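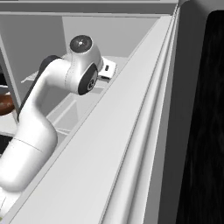
Regional Heritage Help Forum – Records, Permits and Site Protection

Do I have to report pottery found on family land before building a storage shed?

Posted by Dzene

Good afternoon. I am writing on behalf of my household regarding a parcel of land that we have owned for many years on the edge of the Nakach settlement. In February we began to level the ground for a storage shed. At a shallow depth we came upon pieces of unglazed pottery, a quantity of ash, and a line of flat stones which does not look natural. The work was stopped the same afternoon.

The parcel does not appear on the district list of monuments. I checked the printed list kept at the district office, which contains 476 entries, and the nearest one is a burial mound on the far side of the river. The clerk at the counter informed me that if the land is not on the list, there is no obligation. A neighbor informed me of the opposite, and said that construction could be stopped for years.

I would be grateful for guidance on the following matters. Is a report required if the site is not listed? May the pieces already taken out of the ground be kept in the house? Who pays for the inspection, if there is one? The shed is to be 6 meters long, and its foundation does not go deep, so it may be that the whole question is of little importance. However, we do not wish to be in violation of any rule, and we have already paid for the building materials.

I should add that the pieces are presently in two boxes in the barn. They have been neither washed nor sorted. The stones were left where they were.

Replies are sorted by date, oldest first.

Posted by Watix

The clerk's answer is incomplete. The district list contains those monuments which have been examined and entered. It does not contain everything which is under protection. In our district, an object discovered in the course of earthworks is treated as a find from the moment of discovery, and the duty to report belongs to the person carrying out the works or to the owner of the land. The absence of an entry changes nothing in this respect. It only means that the place has not yet been examined.

The usual order of action is as follows.

Stop the work within the area of the find. This has been done. Work elsewhere on the parcel may generally continue, provided that the ground there is not being cut.

Send written notice to the district heritage office. In our district the period allowed is 30 days from the discovery, but it is better not to wait. The notice may be brought in person or submitted through the Govbridge portal, under the section for land and construction. If it is brought in person, ask for a stamped copy. A verbal conversation at the counter is not considered notice, and it leaves no trace in the register.

Attach a simple plan of the parcel with the place of the find marked on it. A hand drawing is accepted. Measurements should be given from two fixed points, such as a corner of the house and a gatepost, and not from a tree or a fence which may be moved.

Leave the pottery unwashed. Soil and ash on the inner surface can be of use in dating the layer and in learning what the vessels held. Store the pieces in paper or cardboard, in a dry place, and write on each box the depth and the side of the trench from which its contents came. If this is no longer known, write that it is not known. Please do not guess.

With regard to keeping the pieces in the house, they may remain with you for safekeeping until the inspector has seen them. They may not be sold, given away, or taken out of the district. After the inspection they are usually handed over to the local museum against a receipt, and small undecorated fragments are sometimes left with the landowner after they have been recorded. The receipt should be kept together with the land papers.

The first inspection is made at the expense of the office. If a full excavation is found necessary, the matter of cost depends on the purpose of the construction. For a household building of this size I have not seen the cost placed upon the owner, but I would advise you to request a written statement before agreeing to anything. 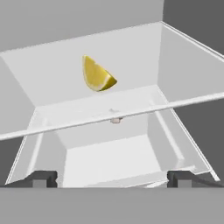 One further remark concerning the line of stones. Please do not lift them in order to see what lies underneath. The position of the stones in relation to the ash is very likely of more interest to the inspector than the pottery itself. If rain is expected, cover the trench with a sheet and hold it down at the edges with boards. The sheet should not be weighted with earth from the same trench.

Posted by Southfield Landowner

We had the same situation two years ago with a well. I reported it and a person came, looked, took photographs and left. The letter with permission arrived 70 days later. No one stopped us for years as your neighbor says. In our case they asked that the well be moved a little toward the road, and that was all.

The portal did not accept my plan the first time. The file was too large, and the message on the page did not say so. I made it smaller and then it was accepted. I do not know if this has been corrected.

As for the building materials, I would put them under a roof, as ours stood in the open through the spring and the cement was spoiled.

Posted by Dzene

I thank both members for their replies. The notice was submitted this morning through the portal, with a plan drawn by hand, and a registration number was received at 11:20. The boxes have been marked as advised. For one of them the depth is not known, and this has been written on the lid.

I would ask one more thing, if it is permitted within the same topic. The trench lies across the path to our animal shed. May planks be laid over it for walking, or must the path be closed until the inspection?

Posted by Watix

Planks may be laid if they rest on firm ground well back from both edges and do not touch the stones. If the edge of the trench begins to crumble, close the path and use another way. Please mention the planks to the inspector on arrival, so that any marks left by them are not taken for something older.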